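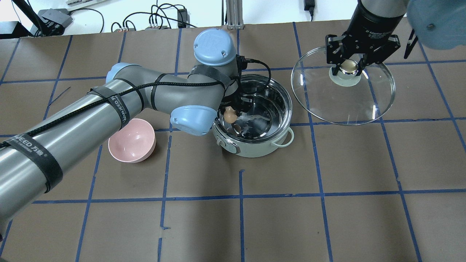
August 27, 2026

Brelen adhesive, peel after heat soak. Batch 196 held at 60 C overnight, pulled at 90 degrees on the Nollau tester. Mean 301 N/m, against 237 for the unsoaked control. Two strips failed in the primer and are left out of the mean. Load cell zero drifted slightly between runs; re-zeroed before each pull. 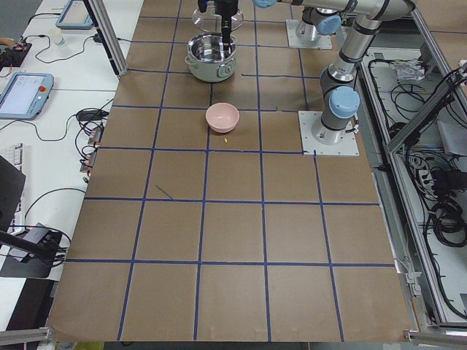 Paora Ngata thinks the gain is residual cure and would repeat with the February lot before changing the primer. Agreed. Strips cut, soak starts tonight. Pryor still owes us the cure data sheet.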